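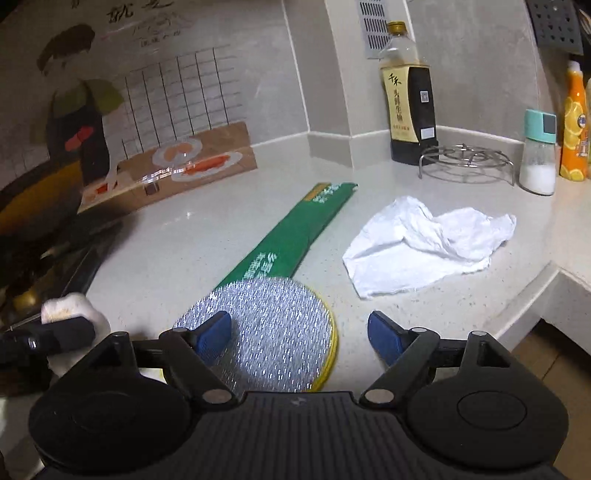 Last edited: Sunday, 11.40 pm

Right, grippers. I've been promising this for ages and the kettle's on, so have a thread. Two hand-held grippers, one kitchen, far too many goes at picking up a scouring pad.

Quick recap for anyone new. I've been comparing two sets of finger pads on the same hand-held body. The Netano pads are soft and a bit squidgy. The Fullano pads are stiffer and have a slightly grippier face. Same linkage, same trigger, same grumpy operator (me).

I didn't want to do it on a bench with foam cubes. Everything works on foam cubes! Siham Ait Brahim told me months ago to go and find a kitchen that somebody cooks in, and she was right, annoyingly.

So the job list was: scouring pad, long flat packet, crumpled cloth, seasoning jar, paper rubbish, cup in the bin. I stuck to that order for the first evening and then gave up and did whatever was nearest.

Scouring pads first. They're horrible. The metal ones give a bit when you squeeze, then they spring, and the stiff Fullano pads tend to ride up over the edge. You think you've got it and then you've got half of it. The soft ones fold round it much better.

What helped with both: open really wide and come down low before closing. I was lazy about this at the start and kept nudging the thing along the worktop like a curling stone.

Flat packets are the opposite. Soft pads just smear across the top. Stiff ones can get under an edge if you take it slowly, and if the packet has a kink in it, go for the kink every time.

Cloth is fine with anything. Pinch the highest bit, lift, done. I don't know why people put cloth in their hard test sets, unless they're folding it, in which case good luck and I'm sorry.

Somebody asked about the width of the opening. Wide enough for a scouring pad with room to spare, and I wouldn't want it any smaller. Mudassar Shaikh has a narrower one and he spends half his life lining up.

Now the bit I care about most, which is letting go. Loads of gripper comparisons stop at the pick. But if you're holding something over a bin, you need it to leave your fingers when you say so, and light things are the worst for hanging on.
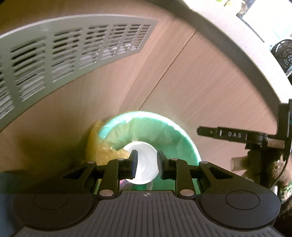

Cup over the bin, just before I open up. Hold it by the sides and keep your wrist still.

The squidgy Netano pads cling. On a cup I had to open all the way and sometimes give a little shake, and then half the time the cup takes the bin bag with it as it drops. The stiff ones let go cleanly as soon as the trigger moves.

Also watch how hard you squeeze! Round thin things go oval before you feel anything through the trigger. I now stop closing the moment both pads touch and give it the tiniest bit more. Sounds fussy, takes no time once it's a habit.

Camera stuff, as Muchen Xia is bound to ask. Mine looks forward over the body, so the ridged plate takes up a big chunk at the bottom of the picture. I moaned about that for a week. Then I stopped noticing, and it's quite handy for keeping your bearings when you tip the whole thing down towards a bin.

Wall tiles and bright worktops are a pain for exposure, though. Point down at something dark and the background goes white. I've locked mine a touch under and it's been happier since. Urkau (the little controller I'm using to log it all) lets you set that once and forget it, hurray.

Numbers, for those who like them. I did 200 picks with each set of pads, so 400 altogether. Roughly 770 if you include the ones I binned for talking to someone halfway through. I still haven't sorted those out into anything useful.

Which would I buy? For a kitchen, the stiff ones, and I'd put up with the scouring pad trouble. For a laundry or anything soft, go squidgy. If you can swap pads without hunting for a tiny screwdriver, get both and stop reading threads like mine.

Ignacio Zúñiga has a third set coming from Zaki with a sort of ribbed face, and he's promised me first go. Will add to this when they turn up, probably in May.

Replies might be slow, I've got a day of re-labelling clips ahead of me. Shout if you want the trigger settings and I'll type them up.

Contact | © Thread archive | Back to top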